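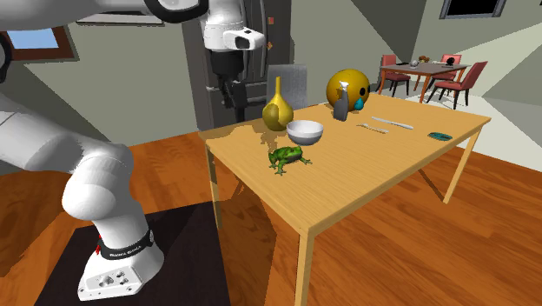
Skallotau open day: simulation files

Contents

600 simulated tabletop episodes, shown on the demo screen at the Skallotau open day in June. Each starts with one arm beside a wooden table and household items set out on top, among them a frog, a bowl, a yellow vase and cutlery.

Layout

episodes/ recorded runs
scenes/ room and table files
held_out/ 40 episodes kept back from the demo

Running the demo

Start the Ellow viewer, load a scene and press play. Visitors used scene 19 on Tuesday.

Known issues

Shadows on the tabletop can look too dark on the Dekker projector.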